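Stop buying the fancy fingers first

Mon 26 October

Every build thread I read starts the same way. Someone spends the whole budget on the arm, then asks what to bolt it to. Wrong order. Table first. Frame first. Boring, I know.

We started ours in August in the shared shop on Gilton and lost 18 evenings to a wobbly bench. Eighteen! Despina Onu kept telling us the arm was fine, and she was right, it was the legs. Every time somebody leaned on the thing our calibration went. We rewrote code for a problem you fix with a wrench.

So my opinion, for what its worth. Stiff rails, a plain top in one color, cameras clamped down hard – then worry about grippers.
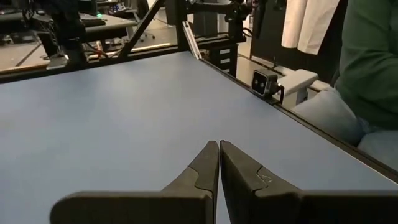 And the other thing, leave the fingertips alone. People want to print a new pair every weekend. Pick one, run it for 10 sessions, write down what slips. You learn more from scuffed pads then from fresh ones. Despina disagrees, she has a whole drawer of spares. Fine. Her drawer, her filament.

More on cable routing when I get time, probably not this week.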